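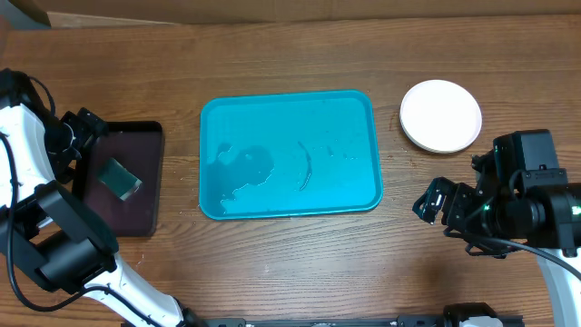

The quiet desktop that took two years

Navarro has never sold many computers. The company builds workstations to order, and most go to architects, small film houses and the sort of buyer who keeps a machine for a decade. Its new desktop, the Lekent, went on sale on 6th March, and it is the first one the company has designed around noise instead of speed.

Decha Petchrat ran the project from the Donholm office. He came to Navarro from a job designing ventilation for recording studios, and he says the first thing he did was take apart the company's old tower and listen to each fan on its own.

"The processor cooler was fine," he says. "The power supply was the problem. It had a small fan that ran all the time, and you heard it whenever the room went quiet."

The Lekent uses a larger power supply than it needs. At light loads its fan stays off, and for writing, email and photo work that covers most of the day. Two slow fans at the front of the case bring air in through a dust filter that slides out from the side. The graphics card sits upright in its own compartment, with a separate path for its hot air.

None of these ideas is new. What took the time was the case. Navarro had been buying its cases from outside, and none of the suppliers would change the position of the drive mounts for a small order. Plundico, a sheet metal shop that had mostly made kitchen vents, agreed to a first run of 200. The side panels on the early samples buzzed when a hard drive was spinning. Plundico fixed it by adding a fold along the bottom edge, and the drives now hang on rubber mounts.

There are trade-offs. The Lekent is heavy, and it will not fit under many desks. It has only two front USB ports, both on top, where they collect dust. Under a long video export the fans do speed up, and the processor settles at a slightly lower clock than it would in Navarro's older tower. In our export test the Lekent finished 20 seconds behind. We could live with that, but a studio that renders all day might not.

Memory and storage are easy to reach. One thumbscrew releases the panel, and the cables are long enough to move out of the way without unplugging anything. The manual is printed, with clear drawings.

A smaller version is planned for November. Petchrat would not say what would be left out, except that the big power supply is staying.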